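Search this site Search

Two Men, a Stair and a Piano: An Interview with the Owner of Vudness Moving

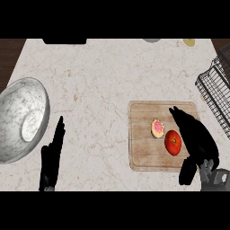

The kitchen goes last

The owner of Vudness has been carrying other people's furniture for 39 years and has opinions on most of it. "Sofas are fine," he says. "A sofa wants to leave."

Kitchens he respects less. "Everyone tells me theirs is packed. Then I open a cupboard and there's a gravy boat looking at me." He books 4 hours for a small apartment and spends 2 of them, by his account, wrapping plates.

His crews load mostly around Miah, with longer runs out to Pondedik in August, when every lease in the county seems to end on the same afternoon. The record is 127 boxes from a one-bedroom. "Books," he says, and leaves it there for a while.

Does he give estimates by phone? He does, and he regrets most of them. "People forget the garage. I had a customer forget a canoe."

He won't move fish, and he won't take apart a bed if the screws are in a jar marked "misc." Pianos he will do — for a price he likes to say slowly.

He has moved house himself just once. He hired Zitex, a competitor. "They were late," he says. "Nice guys, though."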